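Workshop > Threads > Hands and grippers
Filed under: Robot upkeep

1/ Friday, service day for the left hand of our Ruto. The counter shows 1,608 grips since the last check, so the finger cables must be looked at.

2/ First I move each finger slowly, with no load. Then I set the zero again — thumb always last. Davina Yule taught me this order.

3/ After this come small yellow things on the felt table, and the grip force at 3.

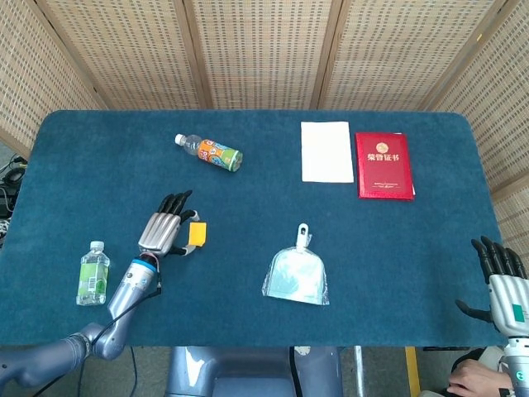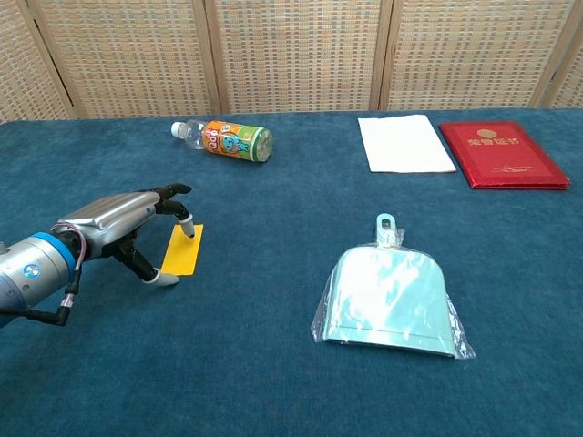

4/ The index finger still closes a little late. I will tighten its cable by a quarter turn and write it in the log. Next check at 2,050 grips — or sooner, if the thumb complains.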